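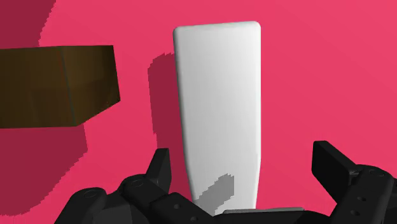
April 29, 2020

I finished the last of the Paiva bowls this week. They are small stoneware bowls with a rolled rim, and I have been making them on and off since December. The glaze gave me the most trouble. I wanted a strong pinkish red, flat and even, like the color behind the tall white shape at the top of this page, and my first tests came out brown. Macario Beltrán told me to put the glaze on thicker and slow down the cooling. I did both, and the next batch was close enough to keep.

The kiln log says 98 firings now. I replaced two elements after the last one and the top shelf is still a little cool, so I put the white pieces up there.

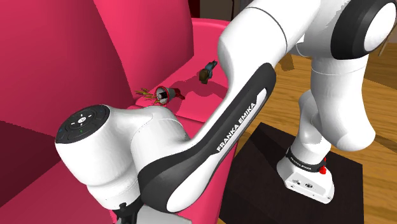 Can the bowls go in the dishwasher? The plain white ones can, but I would wash the red ones by hand until I have used mine for a full year.

I made 150 bowls in all. Ismael Xavier is taking half of them for his shop in Estness, and the rest will be sold from my studio once I can open the door again. I still need to sign the bottoms of a few.

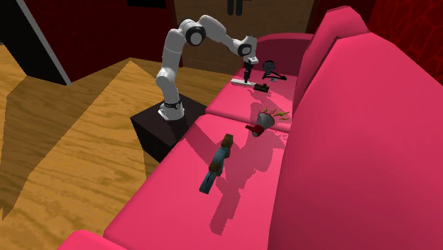 The next job is a set of tall vases. I have thrown three so far and two of them leaned. I want a body that goes up straight, then a handle that rises in an arch and comes down on the far side, much like the white arm over the pink sofa. A handle that long sags if the clay is soft, so I am letting the pulled strips stiffen overnight before I attach them. The first one is under plastic on the shelf by the sink.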